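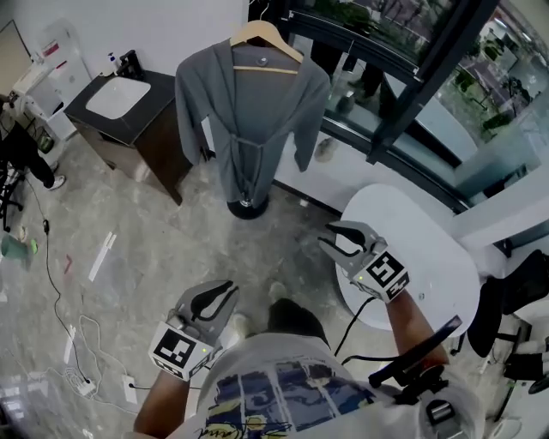

Diário de campo, 25 de dezembro de 2022

Prosseguiu hoje a recolha de demonstrações para o conjunto Saber, na sala da Lastberg, com a tarefa do roupão. O operador trabalhou com uma garra em cada mão, conforme o protocolo em vigor desde setembro. O roupão cinzento partiu sempre do cabide de madeira, no suporte preto, com o cinto atado.

Foram realizadas 2 sessões. O total acumulado da tarefa ascende a 1176 episódios, dos quais 7 ficaram assinalados para revisão por perda de seguimento do marcador da garra direita. Magdy Hegazy solicitou que os episódios assinalados não fossem eliminados antes da análise pela equipa da Plekora, e assim se procedeu.

Regista-se que o nó do cinto continua a ser a etapa mais demorada. Os operadores tendem a segurar a ponta esquerda com demasiada firmeza, o que arrasta o tecido e desloca o suporte. Ficou acordado que se recomeça o episódio sempre que a base saia da posição inicial. A instrução escrita será alterada nesse sentido.

Os cabos no pavimento deverão ser encaminhados junto à parede antes da próxima sessão. Solicitou-se ainda à Celside a confirmação do formato de exportação, cuja resposta se aguarda.

Na segunda sessão foi variada a altura do nó, por indicação de Hegazy. Os ficheiros respetivos foram guardados em pasta separada e falta anotar as mangas, tarefa que transita para a próxima entrada.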